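Cletby Makers Help > Grippers and end tools

Parallel jaws do not hold a thin blade straight, where to look first?

Posted by Didier Tanguy, 28 Sep 2023

Good day to all. I look after a two-jaw gripper with linkage arms, in a small workshop where we prepare hand tools for sharpening. The gripper takes a tool by the flat part of the blade, with the handle pointing away, and presents it. With thick tools I have no complaint. With the short narrow ones, the handle slowly leans to one side after the jaws are closed, and by the time I bring it over the stone the angle is wrong.

What I have done until now: I cleaned both jaw faces with alcohol and a cloth that leaves no fibers. I checked the screws of the jaw blocks and they were tight. I lowered the closing speed, without any difference. I also tried more closing force, and this made it worse, which I do not understand well. The counter of the controller shows 1236 cycles since the last time the arms were taken apart, in August.

The two jaw blocks are not the same shape. The left one is narrow and the right one is broader. It came to us like this, from the previous workshop in Skeltcombe, and I never had a reason to change it.

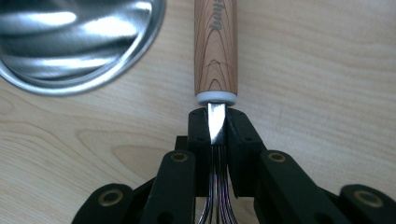
Short blade clamped between the two jaws, handle pointing away from the gripper.

When I hold the handle with two fingers and push it lightly to the left, I feel a small movement. To the right I feel none. Is it the jaws, or is it the joints of the arms? I would prefer not to take everything apart if the fault is only in the blocks, as the last time it cost me a whole afternoon to get the jaws parallel again. Thank you in advance for your patience with my English.

Marnock_bench

Check the bushings. On ours it was the bushings.

R. Zepeda

Your English is very good, and mine is also learned, so we will understand each other.

The fact that more force makes it worse is useful information. If the jaw faces were only dirty or smooth, more force would help. When force makes the blade turn, the two faces are usually not parallel any more under load. Play in the joints can do this, and so can a block that does not sit flat on its seat. You can find out which one without taking the arms apart.

Switch off the power and release the air or the motor brake, depending on your type. Put a strip of thin paper between the jaws at the tip and close them by hand until the paper is just held. Pull it. Then do the same with the paper at the root of the jaws. If it slides out easily in one place and tears in the other, the faces are not parallel. Repeat this with the blade in the jaws and one strip of paper on each side of it, so you learn which jaw is leaning.

After this, hold one jaw and move it gently back and forth while a fingertip of your other hand rests on the joint between the link and its neighbor. You will feel a click or a small slip if the brass ring is worn. Try the inner links first, then the outer links. Compare left with right, do not look for zero play, there is always a little.

If the joints feel equal, take off only the left block. Clean the seat behind it and look for a burr around the screw holes. I had a burr there once, so small that I found it only with my fingernail. Put the screws back one turn each, alternating, and tighten them at the end with a blade held in the jaws.

About the wires: please look where they pass in the gap behind the blade tip. The tip of a short tool comes close to them. When you test with the blade leaning, be sure it cannot touch the insulation. I would put a small sleeve there, and leave enough slack for full opening.

For the interval, we change bushings at 2000 cycles in Ernberg, but our tools are heavier than yours and our air is full of grinding dust. You should not take this number as a rule.

Didier Tanguy

Thank you both. The paper test was very clear. At the root it tore, at the tip it came out with no resistance, and the left jaw was the one leaning. The inner joint on the left has more play than the right one, I could feel the slip that you describe. So Marnock_bench was correct also.

I ordered bushings for both sides. Before they arrive I will clean the seat of the left block anyway and put a sleeve on the wires. One thing I still do not know is if I should put a drop of oil on new brass, or mount it dry. The old ones had some grease on them, but I do not know who put it.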